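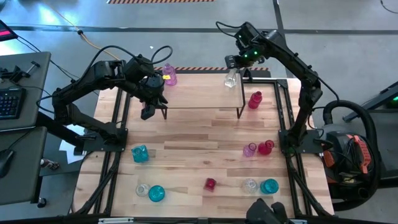
Bringing the evening class back to Pemham

Monday, October 30, 2023

When the Pemham Institute closed its evening programme, the decision was recorded in two lines of the annual report. Enrolment had fallen for several years in succession, the building required a new boiler, and the district's grant had been directed towards daytime courses for school leavers. The last class to meet was bookkeeping. Its members were offered places at Loslow, a journey of 34 minutes by bus, and few of them took up the offer.

The programme has now resumed. In its first term 375 adults have enrolled, of whom 114 had not attended a course of any kind since leaving school. Both figures exceed the expectations set out in the original proposal, and the Institute has extended its opening hours on two evenings a week to meet the demand.

Adult evening education has a long history in the district. The Institute was founded by subscription, with money raised from mill owners and from the mill workers themselves, and its early prospectus listed arithmetic, penmanship, mechanical drawing and singing. The surviving registers show that singing was always the best attended. They also show how closely the classes followed the local trades. Dyeing appears when the dye works opened at Bamville and disappears soon after it closed. Shorthand fills page after page for a generation and then is gone.

Eliseo Ventura, who directs the present programme, spent much of the spring reading those registers. He considers that the Institute lost sight of them in its later years. "The old tutors asked people what they wanted to learn, and they asked every year," he said. "By the end we were printing the same prospectus with a new cover."

The new timetable was drawn up after a survey delivered to households in Pemham and the villages along the Bamville road. The replies were not wholly what the Institute had assumed. Demand for computing was steady but modest. Requests for household repairs, conversational Spanish and the reading of legal and financial papers were much stronger, and a considerable number of respondents asked for a course in writing letters. That course is now taught twice weekly, and its waiting list is the longest in the building.

The obstacles reported by residents were largely practical. Many worked shifts that changed from week to week and could not commit themselves to a fixed evening. Others had children or elderly parents at home. The Institute has responded by teaching several subjects in repeated sessions, so that a student who misses the early evening may attend the later one, and by keeping a supervised room where children may read or do their homework. Fees are charged by the session. A student who stops attending owes nothing further.

Funding remains uncertain. The largest single contribution comes from the Ekanayake Trust, which has supported libraries and reading rooms in the region for many years and has agreed to meet tutors' salaries until the end of the next academic year. The district provides heating and insurance. Fees cover books and materials, although the Institute waives them on application and does not ask for evidence of hardship.

The position of tutors deserves particular attention. Most hold other employment and teach on a single evening. Under the former arrangements they were paid only for hours spent in the classroom, and preparation went unrewarded. The present contract includes a preparation allowance and the cost of travel. Mr Ventura regards this as the most important change of all, and the one most likely to be questioned when the budget is next reviewed.

Loslow is watching developments with interest. Its own college has kept evening courses throughout, but almost all of them lead to a formal qualification, and its staff have noted that students who enrol without a career purpose tend to leave before the spring. Discussions are under way on a shared prospectus, under which Pemham would offer general courses and refer those who wish to sit examinations to Loslow. The bus timetable will need to be settled first, as the last service back to Pemham at present leaves before the later classes finish.

Enrolment for the second term opens in November. The Institute intends to add local history and basic bookkeeping, the latter with its former tutor, who has agreed to return for one evening a week.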